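Week three with the Cerlow two-arm kit on trial. Setup took 22 minutes, or one afternoon if you count finding the manual.

Today's subject: a paper bag with twine handles. The left gripper gets hold of them nicely.

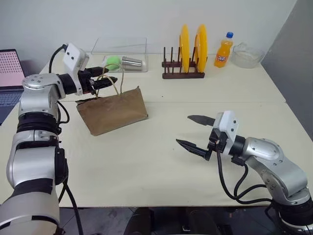

The right arm is more of a supervisor – excellent posture, very open-minded.

Timo Eichhorn swears the February update sorts out the sulking. I have 30 days to send it back and a growing fondness for it, sadly.

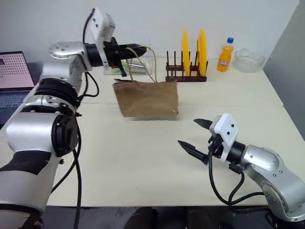

Cerlow v bag, handles in hand.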